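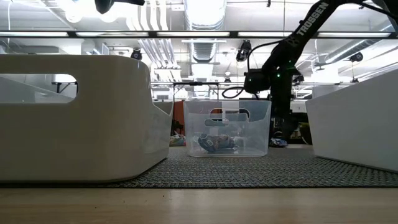
February, 16:40. Glue notebook, continued from the page with the tea on it.

Batch 82 of the hide glue trials, and the first one I would let near a chair. Soaked the pearl glue overnight in cold water, warmed it in the jacketed pot, held it at 60 degrees until it ran off the brush in a thread. The Holitz thermometer and the old dial one disagreed by two degrees all afternoon. I went with Holitz, which cost more and therefore must be right.

Test joints: beech on beech, plain butt and rubbed, no clamps. Open time on the rubbed joints was 45 seconds before the glue went to jelly. The recipe sheet from Tawhiri promises "ample working time", and I suppose it is ample if you already know what you are doing and have warmed the wood. I had not warmed the wood. Did the second set with the pieces left on the radiator for 40 minutes and got a far more civilised joint.

Urea: tried a pinch in half the pot to slow the gel. It slows the gel. It also makes the pot smell like something to be discussed with a vet. Strength seems fine, though I only have the lever rig to go by and the lever rig is a plank.

Breaks so far:

- cold wood, plain glue: failed clean along the line, no fibre pulled. Rubbish.
- warm wood, plain glue: tore fibre over most of the face. Good.
- warm wood, urea: tore fibre, a bit less. Good enough for a chair nobody heavy will sit on.

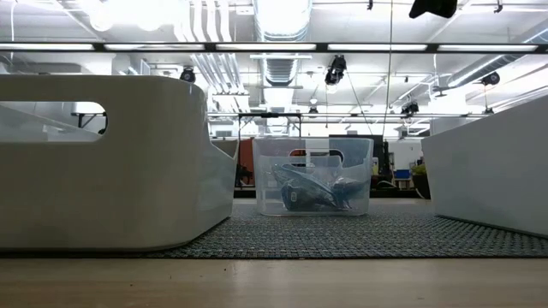
Stirnico wrote in the margin that the urea result means nothing until the joints have had a full week in the dry cupboard, and that I should stop breaking things the next morning just because I am curious. Fair. Remaining urea joints are now in the cupboard with a label saying DO NOT, aimed at me.

Also to sort out:

- Job 1491 (the Vatgate settle) still has its old glue in the back rail. Came off with warm water and a palette knife on one side; the other side has been "repaired" at some point with white PVA and will have to be scraped. Whoever did it was generous.
- Need a lid for the pot. Skin forms the minute I look away, and I have been fishing it out with a lolly stick.
- Leftover glue poured into a tray to set, then into the fridge, well away from the lunches — it looks a great deal like consommé.

17:25. Pot off, brushes in hot water. Next batch: same glue, warm wood, half the urea, and leave the plank alone for a week.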